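Nelent: everyday house and tool words from Manham and Drekuscombe

Nelent is a list of 500 words and phrases that people in Manham, Drekuscombe and the farms between them use for parts of a house, things kept in the shed, and small jobs done around both. Each entry has the word, a plain meaning, at least one sentence in which somebody really said it, and a note on where it was heard. I started it because my neighbors had four different words for the strip of floor under a door and each of them was sure the other three were wrong. I love all four.

If you like words, please poke around! You don't need any software beyond something that opens a spreadsheet.

What's in the folder

words.csv is the main list, one row per entry.
sentences.csv has the example sentences, linked to the words by entry number.
places.csv gives the short codes for places (MAN, DRE, and so on).
audio holds 179 short sound clips, mono, named by entry number.
notes.txt is where I argue with myself about spelling.

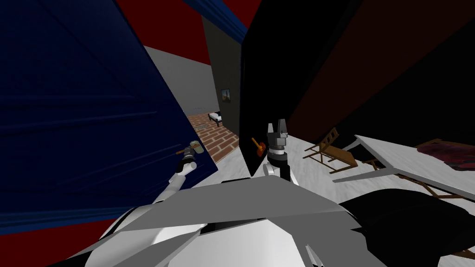
The columns in words.csv are entry, word, other_spellings, meaning, part_of_speech, place, age_group and sure. That last one takes yes, no or half. "Half" means I heard it from one person only, or I heard it twice and the two people were sisters. Please keep the half rows if you are making your own version, some of the best words are in there.

How the words were gathered

Nearly everything came out of conversation. I would sit in a kitchen with a list of ordinary things (latch, sill, the gap behind the stove, the handle of a hammer) and ask what people called them when they were kids. Then I'd stop talking, which is hard for me, and the good stuff came once we had wandered off the list. A woman in Drekuscombe gave me "to snedge," meaning to close a door so that it touches but doesn't click, while telling me about her brother's wedding. I wrote it on my hand.

In all, 208 people contributed at least one word. Names are not in the files. Age is given in broad bands, and the place is where the speaker grew up, so someone who moved to Manham at thirty is filed under wherever they came from if that's on our map, and left out of the place counts if it isn't. 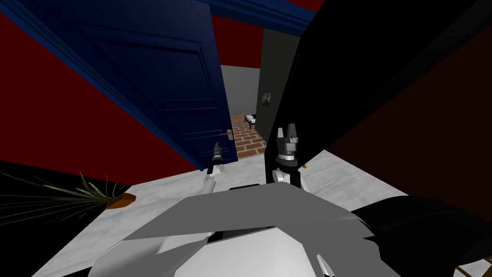

Spelling was the big fight. Most of these words have never been written down, so I used the Younis scheme, a set of simple rules that a group of us worked out over one long October. Long vowels are doubled, a dropped g stays dropped, and there are no accents or special letters. It won't please a phonetics person — sorry! — but anyone can read an entry out loud and get close, and the clips are there for the rest.

A few entries to give you the flavor

thrammel (noun, DRE): the lowest step of a staircase, when it is wider than the others. "Put your boots on the thrammel, not on my rug."

lorky (adjective, MAN): of a tool, heavy at the wrong end. "That one's lorky, it'll have your thumb."

snedge (verb, DRE): see above. "Just snedge it, the baby's down."

peel-hour (noun, MAN and DRE): the bit of the evening when supper is being got ready and children are in the way.

wim (noun, MAN): the smooth patch worn into a handle by one person's grip. "Don't sand it, you'll lose the wim."
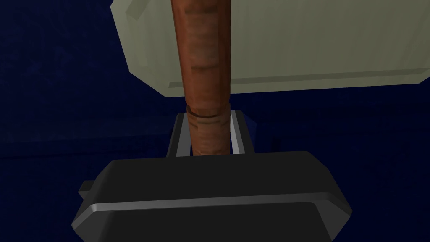 Wim is my favorite word in the whole list. It has cousins, too: "wimmed" for a tool that has been used long enough to have one, and "unwimmed" for a new one, sometimes said of new sons-in-law.

Known problems

Kitchens are covered much better than barns. I'm working on it.

Drekuscombe has more older speakers than Manham does, so don't read too much into age differences between the two.

There are 18 entries whose meanings overlap so much that they may be the same word in different coats. They are marked "twin?" in notes.txt.

Several clips have a kettle in them. One has a very talkative parrot.

Using and sharing

Copy it, print it, put it in a school project, build a word game with it. Please credit "Nelent word list, Peiyu Liao and contributors," and don't try to work out who said what. The audio may be played and shared with the list but not chopped up to make artificial voices; that was a promise made to the speakers and I'd like it kept.

Adding a word

Send the word, what it means, where you heard it and a sentence if you have one. Spell it however you like and I'll fit it to the scheme. Words for weather are lovely, but they go in a different list, so only send those if they come indoors — "hall-fog" got in that way. And if your grandmother had her own name for the drawer with the string in it, I want that one most of all.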